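Papers > Giving and Health > Section 5

Shares 7 | Comments 2

5. Repeat giving after a grant announcement

This section looks at what donors to the Narnwood Fund did in the year after the fund announced its first Yazıcı grant. The fund pays for laboratory work on a rare inherited kidney condition in children. It is small, it employs few people, and before the grant most of its income came from families of patients and from people those families knew. The announcement was made in June at a dinner in Cunisberg, where a well-known singer handed over the check on stage. Local papers in Cunisberg and Marnton carried the story the same week.

We had access to the fund's donor list, with names removed. It held 1,173 donors who had given at least once before the dinner. For each donor we could see the date and size of every gift, the town, and whether the gift was tied to an event. We could not see why anyone gave. The list does not say whether a donor read the newspaper story or heard about the grant from someone else, and we make no attempt to guess this from the dates.

Donors who had given only once before the dinner were the group we expected to change most. They did give again more often than similar donors had in the year before, but the second gifts were small, and many came through the same friend or relative who had asked the first time. It is hard to credit the announcement with a gift that came in through a sponsored walk for a named child. We kept these gifts in the main count and also looked at the result with them left out. The direction was the same both ways. The size of the change was smaller without them.

Donors who had already given several times changed very little. A few increased their monthly amount in the weeks after the dinner. A few stopped, and two of these wrote to the fund to say that it now seemed to have enough money. The letters were passed to us with the writers' permission. Both mentioned the size of the check and neither mentioned the singer. We return to this in Section 7, as it bears on how grant amounts are reported to the public. A grant to a university laboratory is money going out, but both writers had read it as money coming in.

The town made a difference. Marnton donors were more likely to give again than Cunisberg donors, even though the dinner was held in Cunisberg. The fund had a support group meeting regularly in Marnton during the whole period, and we think that contact explains more of the gap than the press coverage does. We cannot test this properly with only two towns. Donors who lived elsewhere were too scattered to group in any useful way and are reported together.

Gifts in kind are a separate problem. The fund accepts clothing, books and small household goods for sale, and it logs them by the bag, with no value attached until the goods are sold. A bag of shirts handed in before the dinner might not turn into income until months after it. We therefore left gifts in kind out of the repeat giving measure. This means a person who gave cash once and clothing many times is counted here as a one-time donor. The fund's own staff felt this was unfair to some of their steadiest supporters, and we agree that the measure misses them. Clothing is also hard to price at the point of giving: two garments of the kinds shown in Figure 2 may sell quickly or stay on the rail for a season, and the log gives no way to tell them apart.

There was one further difficulty with the records. The fund changed its donor software shortly after the dinner, and some standing gifts were entered a second time under a new number. We removed the duplicates by matching town, amount and day of the month. Where a match was unclear we left both records in. Any error from this step would make repeat giving look higher than it was, mostly among the monthly donors, where we found little change in any case.

Figure 2. Garments: red-and-black plaid shirt, laid out flat; light blue polo shirt, folded.

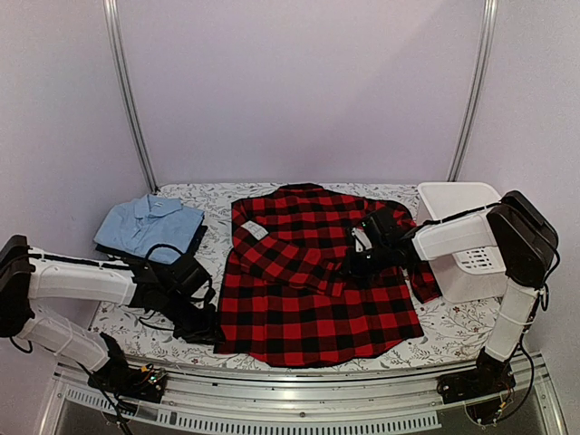
Ertuğrul Tuncer, commenting on Sun 7 January, asked whether the donors who stopped had been sent anything explaining where the grant money came from, and said he would want to see that before reading much into the two letters.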